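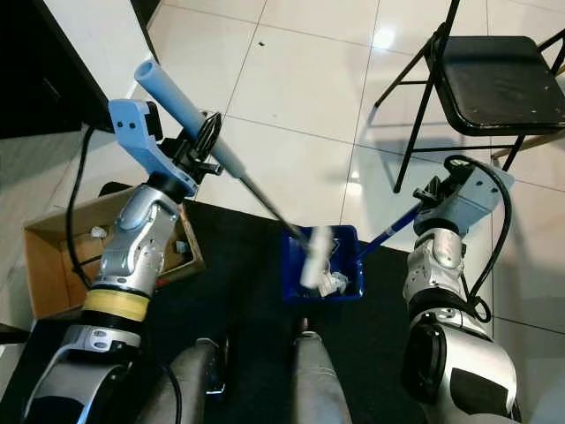
A long-handled scrubber and the small blue bin

Home Visits Stories Shop Contact

Search this site Go

I had been promising myself the Fasalby soap works open day for years, and this September I finally got on the early bus with a flask of coffee and my good walking shoes. I'm so glad I did! The works sits at the bottom of Skolley Lane, and you smell it well before you see it, lavender first and then something more like warm candles.

Our guide was Miklós Pintér, who has been boiling soap there since he left school and talks about it the way my grandfather talked about tomatoes. He took us through the kettle room, where the biggest pan holds 2000 pounds of soap at a time, and let us lean over the rail (glasses off, please, they steam up). From there you go up a narrow stair to the drying loft, my favorite part of the whole day. The bars sit on slatted racks for 5 weeks, and every morning somebody goes along turning them by hand. I could have stayed up there till supper.

We use cookies to remember your settings. Accept Manage choices

After that came the cutting room, noisy and a bit cramped with our whole group in it, and then a talk on household soaps from Riaan Mabaso. He is a great believer in plain soap flakes for kitchen and bathroom cleaning, and he told us to let them dissolve completely in hot water before adding any cold. I have been doing it the other way around for most of my married life, so that was worth the bus fare by itself.

Lunch was lentil soup and rolls in the old packing shed. I sat with Kgomotso Molefe, who had come all the way from Prendby and bought enough rose soap to fill a suitcase. The shop is small and the line was long, but the seconds basket by the door has misshapen bars for 50 cents each, and I came home with more than I will admit to my sister.

Wear flat shoes, as the loft stairs are steep. The last tour starts at three, and the bus back stops right across from the gate.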